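Handheld grippers for cloth: Turkness vs Druvness

Forum > End effectors > Handheld and teleop
Started by flatpack_joe, Jul 8, 2026

flatpack_joe
We've been collecting folding demos with two handheld grippers, the Turkness and the Druvness. I have to pick one before we order more. Both have a wrist fisheye and parallel fingers. The task is garments on a table: pick up, flatten, fold, stack.

My notes so far. The Turkness is lighter and the trigger is easier on the hand. The Druvness closes harder and slips less on thin shirts, but my forearm is done after 22 folds or so. Battery is a wash, we run ours off a pack.

Has anyone used either one on knits? Woven cotton is fine on both.

mossback
Which fingertips on the Turkness? The stock ones are too smooth for anything stretchy. We swapped ours for the ribbed silicone set and most of the slipping went away. I would not compare the two until you do that.

flatpack_joe
Stock on both. I can order the ribbed ones.

kettle_drum
I disagree with mossback a little. Ribbed tips help you hold the cloth but they make it harder to let go of it. On fuzzy knits the ribs catch and you drag the top layer when you open. We went back to smooth tips with a thin rubber sheet glued on.

My bigger complaint would be the camera. With a wide fisheye on the wrist, a big bunch of cloth takes up the bottom of the picture and you can't see where the tips are. Check that before you check grip force.

flatpack_joe
I went and looked at some knit grabs with that in mind. One from the wrist camera, with a pink knit bunched up in the gripper:

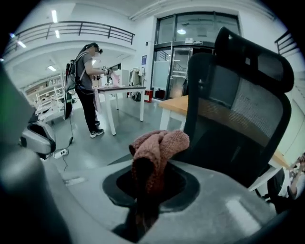 What I get from that view:

1. The cloth is sharp and the room is still readable. I can make out the other operator at the white table. I don't need more resolution.

2. The finger on the left is out of focus and too close to the lens. If the policy is supposed to use finger position, it is getting a gray blur on that side.

3. The cloth goes down into a dark area in the gripper body and I can't tell from the picture how much is held. A small pinch and a big fistful could look the same from up here.

Fingertips and lens

mossback
Number 3 is what I would worry about. Log the finger width with every image. Then you at least know how far closed it was, even if you can't see it. The Cunum logger does this if you set both streams to the same clock.

kettle_drum
Width doesn't tell you much with a thick knit. It squashes. We had the same width reading for one layer and for 2 layers pressed hard. You need force or motor current as well.

mossback
Sure, but width is free and he already has the encoder. Start there.

Quintero_user
Different suggestion. Move the camera out instead of changing the gripper. The Quintero bracket puts the lens farther back and tips it down. You lose some of the room at the top, but all that was giving you was ceiling lights. Takes 3 screws. You do have to recalibrate.

kettle_drum
If he is tracking pose from that same camera, the ceiling and railings are useful. Lots of fixed edges. Tip it down at a table covered in soft cloth and tracking gets worse. We lost a whole batch in April that way.

Quintero_user
Fair point. We track with a separate headset so I didn't think of that.

flatpack_joe
We do track from the wrist camera, so I'll leave the angle alone for now. Plan is to put ribbed tips on one Turkness and rubber sheet on the other, log width on both, and run the same basket of knits through each. The target is 1000 episodes in total. Druvness gets the same set if my arm allows.

mossback
Mix the order of the garments. If you do all the thick ones last you will be tired and blame the gripper.

kettle_drum
And post the release failures separately from the slips. People always lump those together.

flatpack_joe
Will do both. Tips are ordered.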